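Chapter 4
Storage and Handling of Small Timber Goods

4.1 Moisture and equilibrium

Timber exchanges water vapour with the surrounding air until its moisture content reaches equilibrium. The rate of exchange depends on species, section and surface finish. Thin sections respond within hours; a sawn beam may take months. Small turned goods, such as dowels, spatulas and honey dippers, belong to the first group and are graded accordingly.

In the Vallosville warehouse study, Aatos Kuusisto monitored 3,047 turned articles through one heating season. Relative humidity in the unconditioned bay fell to 30 per cent in November and rose to 95 per cent beside the loading door. Articles stored near the door showed raised grain and, in the larger diameters, end checking of up to 4 millimetres. Articles held in the centre of the bay showed neither defect.

Three terms are used throughout this chapter. Moisture content is the mass of water expressed as a percentage of oven-dry mass. Movement is the dimensional change between two stated humidities. Checking is the separation of fibres along the grain – it is distinguished from splitting, which passes through the full section.

4.2 Handling at the bench

Articles are held by the shaft during inspection, and the head is left clear on all sides. 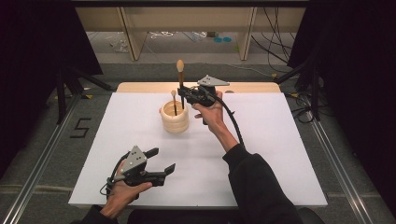
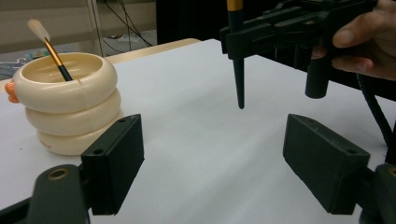

Bench humidity should be recorded at the start and end of each shift. Where the two readings differ by more than the tolerance in Table 4.2, the batch is returned to the conditioning room and its grade withheld. The Keltier method, described in Section 4.3, permits a shorter conditioning period for diffuse-porous species such as maple and birch.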